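January 11, 2018

Quick one before bed, half the laundry still to do.

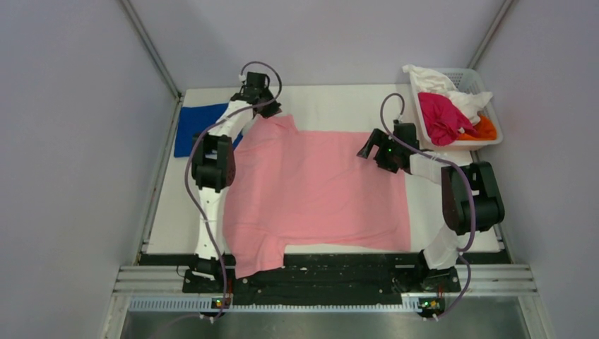 So the shirts. I'd let it get to the point where the bottom drawer didn't shut and I was living out of the basket by the door. Tonight was supposed to be just the T-shirts. Put the radio on, started at 8, thought I'd be done by 9. Ha.

Folding on the bed is hopeless, the mattress dips and everything comes out lopsided. Kitchen table is better. Wiped it down first, waited, wiped again bc there was jam.

The pink one gave me trouble again. Always does. The neck has gone soft and it won't lie right, you smooth the middle and the wrinkles just move up toward the collar. Sleeves in, bottom up, flip, and it's a trapezoid. Did it over. Fine. Good enough for a drawer nobody opens but me. I could iron it but I'm not ironing a T-shirt in January under a sweater.

Method, so I remember next time: face down, sleeves in flat, sides to the middle, then thirds from the bottom. NOT halves. Halves is how I ended up with the big fat stack that fell over in the closet.

Got 2 piles going. Keep and Irnwood. Irnwood is the thrift place past the bridge, they take clothes until 6 and they want them clean and folded, no bags with holes. I have been meaning to go since April. April! The bag in the hall is practically furniture.

Irnwood pile so far – the gray one that shrank, the long-sleeve with the paint, the Mundska shirt from the bike ride. Felt bad about that last one. I only did 43 miles of the thing and then got a ride back in the van, but still, nice day, good soup at the end. Took it out of the pile. Put it back. It's in the pile.

Pink one stays. Bought it in Veren the summer the suitcase went missing, had to get something, anything, and it was the only one on the rack in my size. Never would have picked that color. Now I wear it more than the rest put together, mostly to sleep in, and to paint in, tho somehow it's never the one that gets paint on it.

Socks not done. Not even looking at the socks.

Drawer shuts now. Had to lean on it a little. Shirts standing up on edge like in that article, which looks great until you pull one out and the whole row slumps over. Stuck a shoebox in the gap to hold them. We'll see.

Other stuff: dryer is squeaking again, the high squeak, not the thump. Cozma wants 162 dollars just to send someone out and look, parts extra. No. I'll hang things over the tub for a while. Need more hangers – the wide kind, the thin ones leave little points in the shoulders.

Towels are still in the washer, remembered just now writing this. They'll smell by morning. Ok getting up, moving the towels.

Moved. Tomorow: socks, sheets, drop the bag off before 6, lightbulb for the hall. Call about the tire. It's past 11 and my feet are freezing.

© 2018 all entries | Contact | Back to top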